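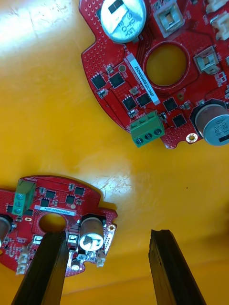

Figure 1. Two red circuit boards of the same design. The big silver can is a capacitor.

Home | Projects | Student Reports | Archive

Where Do Dead Power Supplies Go? A Term Project on Small Electronics Waste

1. Background

Our assignment was to follow one kind of household trash from the drawer it is forgotten in to wherever it ends up. Other groups chose glass, mattresses and cooking oil. We chose power supplies and chargers, mainly since everyone on the team already owned a box of them and had been refusing to throw it out for years.

We wanted to know how many chargers people keep, how many still have a device to go with them, and what happens when somebody finally gives up and brings the box in.

2. Method

We printed 1,000 survey cards and left them at the Kudenar library branch and at the front desk of the Stevora recycling center. 639 came back filled in. This is a better return than our instructor predicted and we would like it noted. A few of the cards had been used to write grocery lists, and those are not in the total.

The card asked for the number of unused chargers in the home, the age of the oldest one, and the reason it was being kept. We left a blank line for the reason, which was a mistake, as we then had to sort the answers by hand. Handwriting in Kudenar is not what it could be.

We also set up a collection bin in the hallway outside the student workshop and opened the first 100 items dropped in it. Everything was left unplugged overnight before a case came off, and the larger capacitors were checked with a meter before anyone touched a board. The safety sheet says to do this. One team member read it out loud every single time.

3. Results

The most common answer to the question of why people keep old chargers was "just in case." The second was some form of "I don't know what it's for," which we feel is the same answer with less confidence. Several people wrote that they were keeping a charger because throwing it away is bad for the environment, so it has been in a closet since the last move - a sort of private landfill with a door.

Of the 100 items we opened, only 7 had a fault we could find and fix with workshop tools. In most of the rest the supply worked fine and the device it belonged to was long gone. Cases were the main obstacle. Most are glued or welded shut, and getting into one neatly takes more patience than we brought.

We called two haulers, Wiegand and Jetley, to ask what they do with mixed small electronics. Wiegand sends them to a shredder and sells the metal. Jetley said it would call back.

4. Problems

The bin also received a waffle iron, half a fan and a sandwich. The survey cards only reached people who visit a library or a recycling center, and those people may be better behaved than the general public. We have no data on anyone who simply uses the kitchen trash, and we suspect they are the majority.

5. What We Would Do Next

Move the bin closer to the parking lot, put a lid on it, and replace the blank line with check boxes. We would also like a second bin for working chargers that people could take from, sorted by plug. The workshop has agreed to this as long as we do the sorting. Pickup would be in October, when the hallway is free again.

14 shares | 3 comments

Back to top | Contact the workshop | Copyright Stevora Student Projects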